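The Miracle at Brelurdale

By Godelieve Hendriks

September 17, 2019

My aunt believed in the water at Brelurdale the way other people believe in the bus timetable. She had been twice. The first visit cured her knee, she said, and the second was to say thank you, although I noticed she took the lift to her flat both times she came home.

"You'll come with me in August," she said. "You'll see."

I went. It cost 600 for the two of us, full board, and the board was soup. The guest house was called Clernora and had a picture of the spring in every room, including the toilet. A man named Wouters ran it. He also ran the coach, the candle shop and, as far as I could tell, the spring.

"How many has it cured?" I asked him over the first soup.

"A hundred," he said.

"Since when?"

"Since always."

"And last year, how many was it?"

He buttered his bread right to the corners. "A hundred," he said again, and my aunt kicked me with what was supposed to be the bad leg.
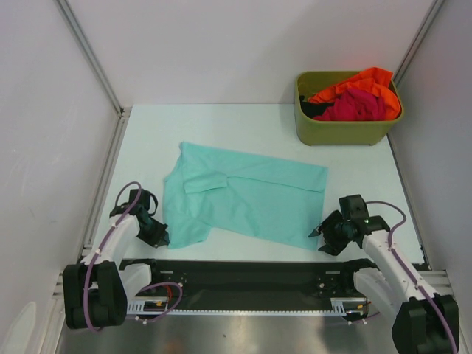
My aunt packed for the spring as if it were a sea crossing. You had to go in wearing clothes you had never been ill in, which was Wouters's rule, and he sold white smocks to anyone who had not come prepared. She had read about the rule beforehand and did not care for the price of the smocks. So on the first evening she went through everything we had brought, holding each thing up and asking it questions. Flu, said the cardigan. Shingles, said the grey skirt. What was left in the end was a light teal top with one sleeve folded back over it, and she laid it out flat and patted it.

"You had a cold in that," I said. "At Easter."

"I had a sniff."

In the morning we queued. The spring came out of a pipe, and the pipe came out of a wall, and I walked round to see what was behind the wall. There was a shed with a padlock and a humming noise. TATOLECK, it said on the door, and underneath, in smaller letters, PUMPS AND DRAINAGE.

I stood there for a while. I had been waiting all week to find something like that, and I thought I would enjoy it more.

When I got back she was already out, dripping, with a towel round her neck. She was bending the knee and straightening it, bending it and straightening it, and laughing at a woman from the coach who was doing the same with her elbow.

"Well?" she said. "Where did you get to?"

"Looking for the toilet," I said.

She walked back up the hill ahead of me. I watched the leg all the way. I would say it was the same as before, but she did not stop at the bench, and Wouters, at the candle shop door, gave me a little nod as if I owed him money.

Print this story | E-mail to a friend

We use cookies to remember your settings. By continuing to read you agree to this. OK

Contact | © 2019 Godelieve Hendriks | Back to top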